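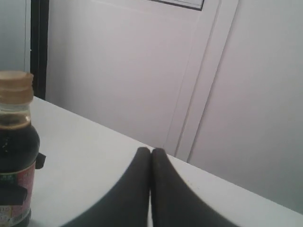 Fig. 1. Small glass bottle, tan screw cap, dark liquid inside.

Section 3. Fitting and first charge
Stanitz heated dog coat, all sizes

Read this part before the coat goes on the dog. Washing is in section 5.

What's in the bag
Coat. Belly strap. Battery pack (2000 mAh). USB cable, short one. Spare buckle, part no. 312, taped inside the collar. If the spare is missing email Hyun-seo Kwon at the Drakeck parts desk, she'll mail one.

First charge

1. Take the pack out of the coat pocket. Never charge it in the coat.
2. Plug the cable into the pack, then into any ordinary USB wall plug. Red light = charging.
3. Leave it till the light goes green. Up to 8 hours the first time. After that it's a lot quicker.
4. Unplug. Don't leave it on overnight every night.

CAUTION: Pack bulging, leaking or smells odd? Stop. Don't charge it, don't put it in the trash. Battery drop-off only.

Fitting the coat

1. Dog standing up. Sitting throws off the fit on the back.
2. Collar first. Open the hook tape all the way, wrap, close. Two fingers should slide under.
3. Pull the back panel straight. Seam runs down the spine. If it drifts to one side undo the collar and start over.
4. Belly strap next. Under, up, click. Snug behind the front legs, not in the armpits.
5. Leg loops last, and only if you need them. Short haired dogs in wind, yes. Most others can skip.
6. Walk the dog across the room. Coat rides up or twists, loosen the strap one notch and try again.

Note: Deep chested breeds (greyhound, whippet etc.) usually need the Hepburn strap, sold seperately. Same buckle.

Note: Long coats, brush first. Mats under the panel get warm and pull.

Turning on the heat

1. Charged pack into the side pocket, cable end up. Push the plug in until it seats.
2. Close the flap. All the way, or snow gets in.
3. Hold the button till it blinks. One blink low, two blinks medium, three blinks high.
4. Start on low. Always. Put your hand under the panel after a few minutes, should feel warm and no more.
5. To turn off, hold the button again untill the light is out.

CAUTION: No heat on puppies, on dogs with broken skin, or on a sleeping dog. Take the coat off in the car.

CAUTION: Chewed cable = new cable. No tape.

If you wont be using it for more than 7 days, take the pack out and store it indoors. Coats put away in spring: charge the pack again before November.

Size wrong? Unworn coats can be swapped through the Sanham store, tags on. Sizing questions to Yi-an Hwang, same desk as parts. Have the dog's chest and back measurements ready, see chart in section 2.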